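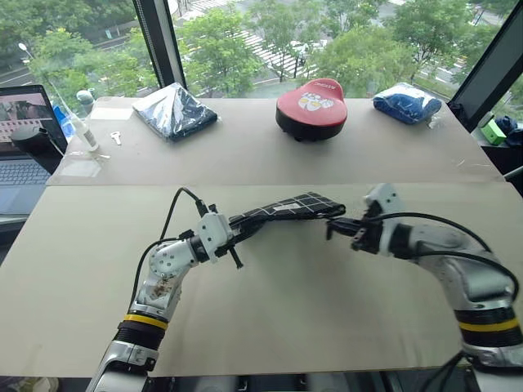
Dear Margarida,

Thank you again for your patience over the holidays! The Millar Street reading room is coming along nicely, and I'm happy to say seven of the eight evening groups are full (the last one, Signe's poetry circle, has room for two more). Rodrigo has finished the large-print catalog, and the Silgate grant has now covered almost 3 months of bus fares for our older readers, who do love to stay and chat afterward.

Still open is the heating bill. Ermelinda is waiting on a second quote and will send it to you herself, along with the June budget.

Warmly,
Juraj Kováčik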